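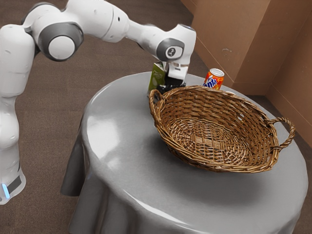
The Skisar bench compares two-finger grippers on groceries, all in simulation, on one arm model. The two we get asked about most are the Presier and the Ekpo, and most of what follows is us answering the same six emails in public. The job is dull on purpose: pick up an item from the far side of the table and put it in the basket. A green carton behind a wicker rim is a harder target than it sounds, as the fingers have to come down in the space between the two without bumping either one. We have watched a great deal of bumping.

Why groceries and not proper test blocks?

Both grippers do fine on blocks. So does almost everything. If all you plan to pick up is blocks, you can stop reading and buy the cheaper one.

What counts as a successful pick?

The item leaves the table, stays in the fingers, and ends up inside the basket. Upright is nice but earns nothing extra. Moving the basket is a fail, including the time it slid neatly under the falling item. There was some debate about that one.

How many runs does each gripper get?

81 per item, with the same starting positions for both. We wanted more. The office machine had other opinions, and it was March, when everybody's jobs land on it together.

Do you change the controller between grippers?

No. Both run on Narkeo with the default settings, apart from finger closing time. We try each gripper at 200 and 400 milliseconds. The Presier likes the slower setting. The Ekpo doesn't seem to care, or hides it well.

Which one should I get?

For boxy things, the Ekpo. For cans, the Presier, by a smaller margin than its fans would like. For a mixed table we lean Ekpo, then argue over lunch.

Where do the fingers go on a carton?

High up, near the top, coming straight down. Grabbing lower gives a steadier hold on paper, but the basket handle gets in the way and the planner starts proposing routes that would embarrass a giraffe.
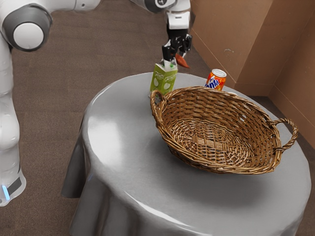
Ebere Tijani wrote in to say that a top grasp flatters the Ekpo, whose fingers are narrower at the tip, and that a fair comparison would let each gripper choose its own height. She also asked whether we had tried tilting the wrist – "even a little, as a treat."

Fair on both counts. Choosing its own height is in version 2 of the bench. Wrist tilt works in the planner and then does something odd at the elbow, so it stays switched off until Babatunde Ezeani finishes rewriting that part.

Will these results hold on a real arm?

Partly. The order of the grippers should carry over better than the scores do. Contact is the weak spot: our simulated friction is a number someone typed in, and cardboard has never agreed to it.

Can I run my own gripper?

Yes. Send a model with the finger joints named and the masses filled in. Files where the whole gripper weighs zero will be returned, with sympathy.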